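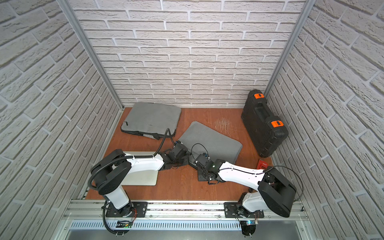
The Second Cell

The request was for a second cell, and it was due in the purchasing system on Monday at noon. I opened the form after lunch on Friday and got as far as the box marked Justification.

I had been at Grandine for six years, the last two of them buying equipment for the packing side. We handled returns for companies that sold bags, cases and sleeves. People sent them back, and we checked them, flattened them, and put them in boxes again. The first cell had gone in the winter before. Two arms, a rail, three walls and a floor. I had signed for all of it, and I still kept the packing slips in a drawer.

There were two quotes. Ninesow wanted to sell us the same cell over again, with a service plan. Tamuno was cheaper on the arms and dearer on everything else. Their grippers were 695 dollars apiece and were listed on a separate page from the arms, which I didn't find until my second time through. I called and asked whether an arm came with anything on the end of it.

"It comes with a flange," the man said.

I wrote that down.

My manager stopped at my desk at three. She had the budget sheet folded into quarters.

"What's left in the equipment line?" she asked.

"Enough for one cell, if we don't buy spares."

"Do we need spares?"

"We went through 31 finger pads since it started up."

"Out of how many?"

"We bought 60."

She unfolded the sheet, looked at it, and folded it up again. "Go down and see what it's doing," she said. "Then write something I can sign."

I took the stairs. The cell was at the far end of the floor, past the tape machines, and the technician was eating crackers at the desk beside it. I pulled over a stool.
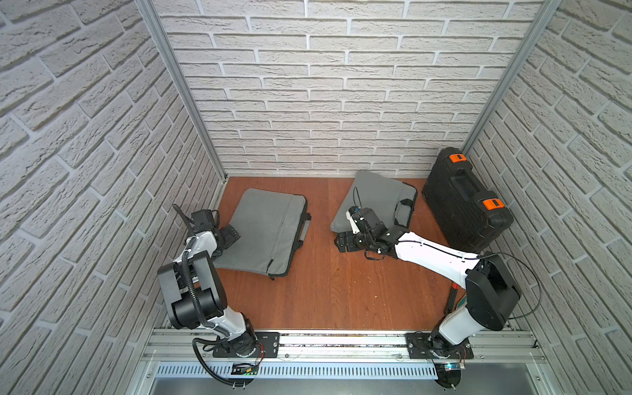 I had come down with one question, and it was how much of the second cell we could do without. The quote had a line for everything, and I went down it with a pencil. The wall panels were on there, the white brick pattern, and I put a mark next to them. I put another next to the hard case. Ours was standing on its side in the back corner with its two orange latches, and I couldn't see why we would pay for one more. The two arms I left alone. There was a gray sleeve for each of them, one lying flat and the other propped up with a corner off the floor, and I tried to picture the job with one arm and gave it up.

"Do the walls have to be brick?" I asked.

"They have to be something," the technician said. "Plain ones would do. I got used to these."

"And the case?"

"Cross it off. I'd want a longer rail before I'd want a case."

A longer rail was 600 dollars on the Ninesow quote. I added up what I had crossed out and it came to a little more than that. I showed him the number. He wiped his hands and read the whole page, including the part about freight.

"What happens to this one when the new one comes?" he said.

"It goes on working. The new one is for the Riltamura account."

"Who runs the new one?"

There was no line for that. I turned the page over to be sure. The technician offered me a cracker and I took it.

Back upstairs I filled in the box. I wrote that we needed a second cell with two arms, a longer rail, plain walls and a box of finger pads. Under that I wrote that we needed one more technician, and I left the cost blank. The form wouldn't go through with a blank in it. I called my manager, and she said she would come over, and I waited with the page open on the screen.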